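Cleaning Up a Spill on a White Tabletop

Updated 5/6/01

Juice and tea are easy to get off a white surface if you get to them early. Left overnight, either one can leave a yellow or orange shadow that takes a good deal more work. These steps are for sealed or coated tops. Bare wood and unsealed stone need a different method.

What you need

Two white cotton cloths
A bowl with 300 ml of lukewarm water
A few drops of dish soap
Baking soda, for old marks only

Use white cloths. A colored one can give up its dye when it gets damp, and then you have two stains.

Step 1. Move anything standing near the spill, especially paper. Check which way the liquid is heading. Thin streaks travel farther than you expect and are easy to miss when you are looking at the main puddle.

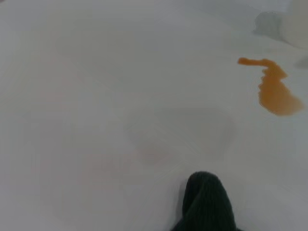

Should I start wiping in the middle of the puddle?
Start at the outer edge and work in. Starting in the middle pushes the liquid outward and gives you a bigger area to clean.

Step 2. Lay a folded dry cloth over the edge of the spill and press down. Lift it, turn to a clean part, and press again. Do the narrow parts first, then the pool. Don't rub yet.

Step 3. Stir the soap into the water. Dip the second cloth, wring it out well, and wipe the whole area plus a hand's width past it. Juice has sugar in it and the sticky part usually reaches beyond the color.

Step 4. Rinse the cloth in plain water and wipe again. Dry the top with a clean towel. Look at it from low down, against the light from a window. A dull patch means there is still soap or sugar on it, so rinse once more.

If a mark stays

Mix baking soda with a little water to make a paste. Try it on a hidden spot first. Spread it on the mark, leave it five minutes, and wipe it off with a damp cloth. High gloss tops scratch easily, so skip the paste on those and repeat step 3.

Readers have asked about Cilulent spray. I used it on a Kolturar table last December and it did no better than dish soap.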